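Glaze notebook, ash series, continued

Back to the ash glaze, after a fortnight in which I did nothing but wedge clay and promise everyone I would get back to the ash glaze. The bucket had settled into something like wet cement by the time I took the lid off, and it took a good long go with the wooden paddle before it moved at all. I do think we should keep a lid on it with a proper seal, and I have said so before in these pages, so I shall only say it once more.

I made up a fresh 700 g batch alongside the old one, using the Tiwari recipe just as it is written on the inside of the cupboard door, except that I washed the ash twice and put it through the fine sieve. It went on beautifully! Much smoother than the old lot, and it dried to a lovely pale grey with hardly any dust coming off on my fingers. I dipped tiles in both, some on the Fomska stoneware and some on the smooth white body, and then (because there was a bit left in the jug) I poured the last of it over a small jug that had been sitting on the shelf with a chipped foot.

Tile 161 is the one to look at. It had two dips, with the second only halfway down, and where they overlap the glaze has broken into a soft green with little rivulets, very like the old bowl by the sink that we have all been trying to match. The single dip above it is a drier, toastier brown, which I rather like too, though I know that is not the general feeling. On the white body everything ran. Please don't put it on the white body without a good thick biscuit underneath – I have spent most of the morning grinding the shelf.

The Deltico controller behaved itself this time. I let the kiln cool with the bung in until I could touch the lid, and there was no crazing that I could find, even with the big magnifying glass and the lamp. 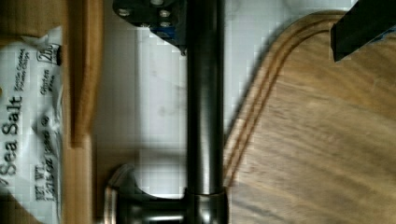 Brakstead, Jun 5, 2026

Shelf washed and drying by the door. The new batch is in the blue tub, and it wants a stir every morning if whoever is first in would be so kind. Next time I mean to try a thinner second dip, and to leave the jug's foot alone.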